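Kakomau hand gripper kit – sample recordings

Version 2, May 17, 2025
Maintained by Arif Goh and Ifeoma Mohammed, Tristwood

A set of 1457 short recordings made with the Kakomau hand-held gripper, for people deciding whether to buy the kit. Each one is a single tray task, done by one person holding the tool. 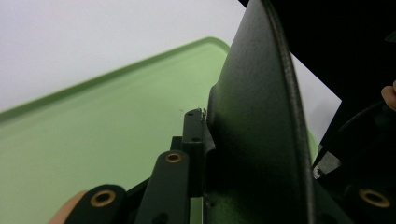 Clips run at 15 frames per second. Version 1 had 1640 clips; we removed those with missing finger-width readings. Folder names have not changed, so old scripts should still work.

Known problems: plain trays give the tracker little to follow – expect drift in the longer clips. Left-handed use is not covered.

Send faults to Arif with the clip number and kit version.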